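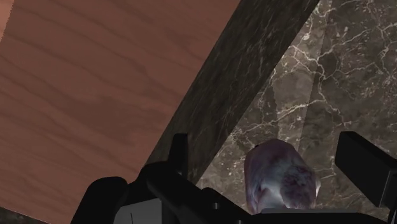

The clinic supervisor wrote back before breakfast that 342 families had signed up at Oker by last night, and that the lists from the lower camp still weren't in. We had planned for 295. I moved two of the nurses over from Mockus and asked the Fivamora office for another truck.

Truck came at noon with blankets and soap but no water tablets. Those are still at the Luvgate warehouse waiting on a stamp. I called twice. The second time I was told Saturday.

Spent the afternoon at the registration tent. Most people had walked from the river villages, which took them four days. One woman had her sister's three children with her and wanted them on her card. The form has no line for that, so I wrote it in the margin and signed it.

By dark the count was 377. If the lower camp is what they say, we will pass 1,000 people under plastic sheeting before the rain starts. Need to ask about drainage on the east side. Need batteries too.

Generator off at nine. Finished this by flashlight.

Home | Field Diary | Where We Work | Donate

Recent entries
The road to Mockus
Second week at Oker
What the trucks carry

Contact us | Copyright Fivamora | Back to top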